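Skip to list archive | This site uses cookies to remember your thread view. Accept / Settings

Grendura Furnishings List - Tables and Fittings
Subject: Re: glass top on the Cirillo base, marks and sliding
Posted in May, 15:40

> I have a round Cirillo glass table in a carpeted room and two
> complaints. Plates slide on it, and the glass picks up fine
> scratches near the middle where we keep fruit. Do I need a
> runner, or a different top? I would prefer to keep the glass
> clear. Also, what does the top weigh? I want to move it.

Taking the points in order. Sliding is almost always residue. Spray cleaners with a polish component leave a film, and a glazed foot ring will travel on it. Wash the top once with plain dish soap and warm water, rinse twice, dry with a cotton cloth. Do not use Vitar or any other wax product on it afterward.

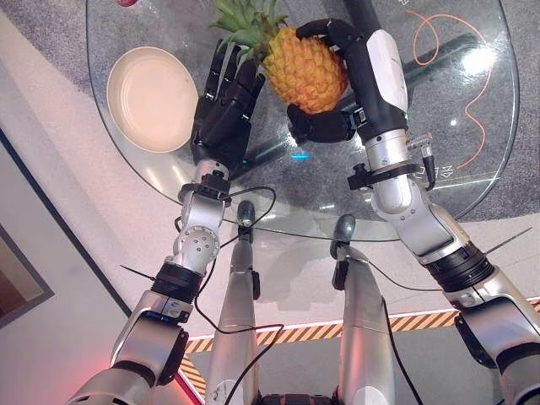 Scratches come from grit, and unglazed ceramic is the usual carrier. Turn each plate over and run a fingernail around the foot. If it catches, rub it down with 2000 grit wet paper until it doesn't. Fruit is harmless to the glass. A whole pineapple like this one, with its crown on, has a rough skin but is far softer than the tabletop. Lift it anyway when you move it, as sand sometimes stays in the eyes of the skin. A shallow plate with a raised rim is fine for cut pieces but too low to hold the whole fruit steady.

As for the runner, I would skip it. Cloth holds grit against the surface. Clear silicone dots under the bowl do the same job and come off with a thumb.

Weight: my top is 15 kg without the base. Yours may differ. Get a second person and carry it on edge, never flat. On carpet, check the base for level again after 40 days - the pile compresses unevenly.
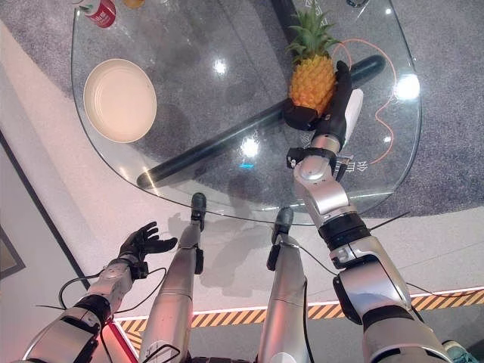 Clear top with the black bar of the base showing through, bowl at left.

Keep cables off the underside of the base. They get pinched when the top is reset. The Prustetora pads, part 633, fit between bar and glass if yours have gone hard.

Comments (3)

Soap and a second rinse fixed the sliding. Scratches are still there, obviously.

Does part 633 come in clear? The black ones show through.

Gray only when I ordered. I trimmed mine narrower than the bar and they don't show from above.

Contact the list owner | © Grendura | Back to top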